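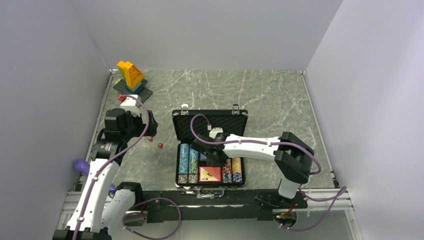

Sorting the Case: Baoshan Guo on Two Arms and a Tray of Chips

September | By Hollis Abernathy
14 shares | 3 comments

Baoshan Guo's group at Rodow studies how two-arm policies handle tasks in which most of the objects are packed tightly together. The current test bed is a poker case. Chips stand on edge in rows, playing cards lie in a center compartment, and two small dice begin on the table outside the case.

"We wanted clutter with structure," Guo said. "A bin of mixed parts tells you whether the arm can grab something. A chip row tells you whether it can grab one thing and leave its neighbors where they were."

The method, called Galleck internally, splits each demonstration by contact. A segment ends when either gripper touches or releases something, and each segment is labeled with the arm that holds the load. The policy then predicts the next contact before it predicts any motion. An earlier version, Patska, predicted motion directly from the camera views.

The training set holds 298 demonstrations, all teleoperated on the same marble-patterned tabletop. Guo considers that small. "With Patska we would have needed more. I can't give you a ratio, we stopped collecting for it."

Evaluation used 22 trials per method, with the rows in a different color order each time. Galleck completed 16 of them. Patska completed two. A trial counted as complete only if both dice ended up inside the case and no chip had left its row.

Guo is cautious about the comparison. The two versions also differ in camera resolution, and the group has not yet run Patska at the higher setting. That run is planned. "A reviewer will ask, and the reviewer will be right."

Most of Galleck's failures came from the lid. When it stands open it blocks part of the rear view, and the wrist can pass close to the lining while the gripper works over the tray. In several trials the arm stopped on a force limit and did not recover. The group lowered the approach angle, which helped with the front compartments and did little for those at the back.

Mixed rows were the other problem. Where a row changes color partway along, the policy sometimes treated the change as a gap and tried to close the fingers there. "It had learned that an edge in color is an edge in space," Guo said. "For a full row of one color that never costs you anything."

The toy bricks at the back of the table are not part of the scored task. They stay in place as distractors – the Yao protocol, which the group follows for table layout, requires at least one unrelated assembly within view.

Asked whether the result would carry over to other packed containers, Guo said only that a tool tray is next. Hardware changes for it start Friday.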